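Clothing Swap & Mending Group – minutes, November meeting

Upstairs room, start 7:05 pm. Minutes: Yanti Tarigan (typed up same night, sorry for spelling)

1. Last minutes
Agreed. One fix – the Skikell Street hall holds 52, not what I put.

2. Spring swap, where and when
Hall is free both weekends we asked for. Long talk about which. Later one clashes with the school concert so going for the earlier. Deposit $265, half back if we leave by 5. Key is held at Hoshino Dry Cleaning next door, they shut early so somebody has to fetch it before lunch.
Parking still bad. Ask the church again about their lot. Last time they said yes and then chained it.
ACTION: Yanti to pay deposit and get it in writing.

3. Sorting
Went round and round on this one. Last swap everything came out of the bags onto two tables and stayed that way till closing. Proposal: sort at the door, by type and not by size, sizes go on the rail tags only. Fabric and remnants get their own table, quilters go straight there anyhow. Anything with a stain goes in the rag bag, no debate at the door.
Some worry about a line forming outside if it rains. Try it once and see.
Agreed, one against.

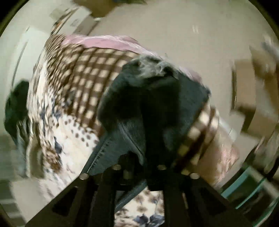
4. Mending table
Two machines promised, a third if the Vovetti gets its new belt in time. Want more hand sewing this time, the machine line was way too long. Up to 5 items per person was suggested – felt like too many, settled on two, then back of the line.
No zippers on coats. We say this every year.
Thread: plenty of black and white, no greens, hardly any browns. Buttons fine.
ACTION: thread list to go round by email, please reply this time.

5. Leftovers
Jeker Thrift will take clean clothing but no bedding and no shoes. Animal shelter takes towels and old sheets. Still nowhere for single curtains. Somebody suggested cutting them up for tote bags at the January session, general yes, no one signed up to do the cutting.
Van needed for the Jeker run, two trips last time, would rather do one.

6. Money
Fine for the hall, tight after that. Door stays pay what you can. Raffle dropped, too much work for what came in. Coffee and cake to carry on – cake did better than the raffle ever did.

7. Any other business
Sign for the door needs repainting.
Request for a darning evening, wool only. Good idea, put on next agenda.
Lost scissors, orange handels, please check your bags.
Group email is bouncing for a couple of people, send Yanti your current adress.
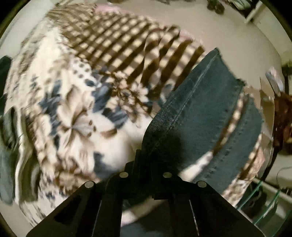 Dark green garment and patterned cloth.

Closed 8:40. Next meeting same room, bring thread.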